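Plimby has been running for eight series now, and the channel would like us to believe the latest one is a fresh start. I have watched the first 28 episodes and I am not convinced.

The set-up is the same. Plimby is a nervous badger who delivers post to the town of Zadlow, loses a parcel, and spends eleven minutes getting it back. Wilico, the talking lift, still gets the best jokes. The new arrival is Cordero, a goat with a secret, and the secret has been hinted at so often that most six-year-olds will have worked it out before the first advert break.

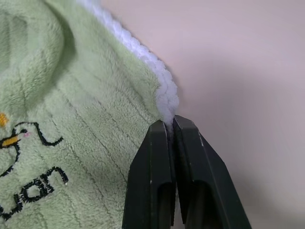
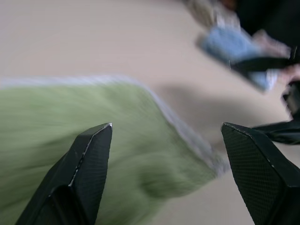
Fans point to the two-part story in which the post office floods and 981 letters go missing. It is the one time this year that anything seems to matter. Then part two puts everything back by teatime, Cordero included, and the flood is never mentioned again.

The makers say they received 3,000 story ideas from viewers. I would like to know where they went. Three of the new plots are old ones with the weather changed, and the Zadlow bake-off has now been won by the same hedgehog in four separate series.

My daughter still laughs at the lift. A ninth series has been ordered for December.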